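I have a drawer problem, and I'd bet you do too. Everybody I know keeps one spot in the kitchen where the odds and ends go to live, and everybody I know is a little ashamed of it. Well, I'm done being ashamed! I'm here to say a kind word for the mixed bin.

The organizing people hate it, of course. I bought a set of Pomel dividers a while back (12 little trays, 55 dollars, and yes I kept the receipt) and spent a whole Sunday giving every last thing in the house its own tiny address. Batteries here, tape there, twist ties in a slot so narrow I had to fish them out with a fork. By December I couldn't find the scissors. They had an address, sure, but I'd forgotten what I'd decided scissors were. Were they office? Were they kitchen? I ended up cutting wrapping paper with a bread knife.

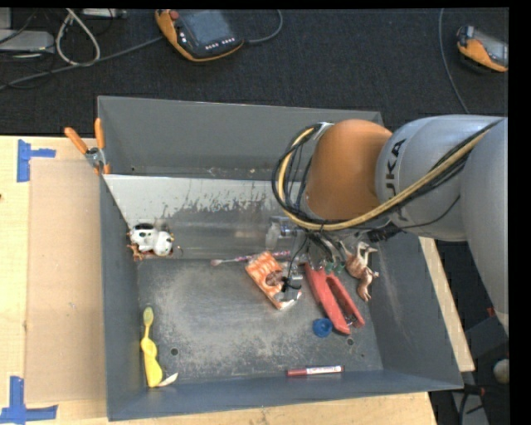
Zilludum, 5/6/19

A toothbrush, a packet in an orange and white wrapper, a red hand tool with its long arms spread open, all sharing the floor of one big gray metal bin. I look at that and my shoulders come down an inch. You can see the toothbrush. It's pink and white, and it isn't hiding under a lid with a label on it. If I wanted the red tool I'd know where to look, and I wouldn't have to remember whether past me filed it under "garage" or "misc."

What makes it work, I think, is the room. A bin that size with only a small scattering of stuff in it is a completely different animal from my old drawer, which was so stuffed it only opened 7 inches before something jammed. People blame the mixing when they ought to blame the cramming. Spread things out on a wide flat bottom and a toothbrush can lie next to a tool all day long without bothering anybody.

My neighbor says it's unsanitary, and okay, fine, I'd want my own toothbrush back in its cup. But a spare one, for scrubbing the grout or the gunk around the faucet? Toss it in with the tools! It is a tool.

So the Pomel trays went to the thrift store on Hájek Street, all except one, where I keep the good pens. I've been pricing metal bins since. Kamatix has one I like, but it's nine dollars more than I want to spend and the shipping is silly, so for now I'm using my roasting pan. We'll be eating a lot of soup.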